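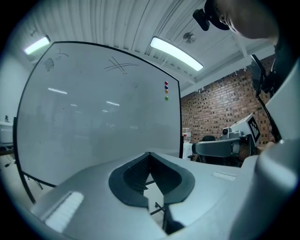
A whiteboard with four round magnets in a column on its right side.

The Board That Stays Mostly Blank

Duangjai Ongart wipes her whiteboard every Tuesday at 7 in the morning, before the phones start at Resomari. She uses a damp cloth first and a dry one after. The spray cleaner stays in the cupboard.

"Spray leaves a film," she says. "Then the marker skips."

Resomari repairs commercial sewing machines, and for years the jobs were kept in a shared spreadsheet. It had 1000 rows when Ongart quit opening it. She bought a secondhand board on a metal stand for $35 and gave each stage of a repair its own magnet color. Red is waiting on parts. Dark blue is on the bench, orange is testing, and green is ready to go out. When a job moves, its magnet moves. At the end of the day they all go back to the right side, stacked in that order.

The rest of the surface is open to anyone with a marker. Small doodles turn up in the corners, and lines get crossed out and left for days. Boonsong Sitthichai, who runs the front counter, would like more of it filled in -- phone numbers, delivery times, the lunch order. Ongart has said no twice.

Glare is the one complaint they share. A glossy board under fluorescent lights is hard to read from the side, and tilting it helped only a little. Sitthichai priced a matte one in August. It cost $100 more than he wanted to spend, so they kept the old one and moved the stools.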